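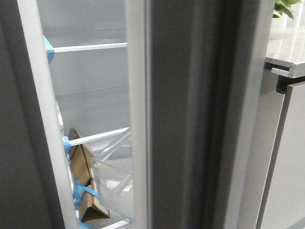 Informe de avance al organismo financiador: software de percepción y planificación para apertura de electrodomésticos

Proyecto Verkus — Segundo informe, presentado el viernes, 25 de noviembre de 2022

Compartido 2 veces · 0 comentarios

1. Objeto del informe

El presente documento da cuenta de los trabajos realizados por el equipo de Skernbridge en el módulo de percepción y en el planificador de movimientos, conforme al plan aprobado en octubre. La responsable técnica es Jasmina Golob; la integración corresponde a Krešimir Delić.

2. Percepción

El entorno de trabajo es un frigorífico con la puerta parcialmente abierta, junto a una encimera. El estimador debe separar la puerta, los perfiles blancos y los estantes a partir de la vista fija. Las superficies transparentes, como la del recipiente situado junto a la caja de cartón, siguen siendo la principal fuente de error en profundidad. Se ha incorporado una máscara de confianza que excluye esas zonas del mapa de colisión y las sustituye por un volumen conservador.

El conjunto de validación consta de 460 secuencias anotadas. La anotación se efectuó con la herramienta Nastberg, cuya licencia se imputó a la partida de equipamiento menor.

3. Control y planificación

El planificador recalcula la trayectoria cada 60 milisegundos. Se han corregido dos defectos: la pérdida de referencia temporal entre cámaras y un bloqueo del nodo de control al cancelar una orden. La cámara de muñeca plantea una dificultad distinta — cuando una superficie gris y uniforme ocupa casi toda la vista, el seguimiento visual carece de puntos de apoyo y el sistema recurre a la cinemática del brazo. Los dos dedos de la pinza, de color oscuro, se enmascaran antes de extraer características.

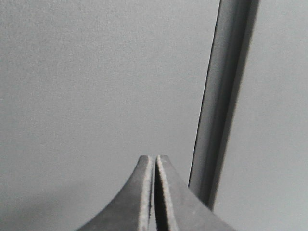
¿Afecta la revisión del calendario al presupuesto concedido?

El importe total se mantiene. Se solicita únicamente trasladar a la fase siguiente la auditoría del código, encargada a la firma Stojanović, sin modificar su dotación.

4. Próximas actuaciones

Se prevé publicar la interfaz del planificador, completar la documentación de calibración y repetir la validación con la nueva máscara. Los resultados se remitirán como anexo al próximo informe.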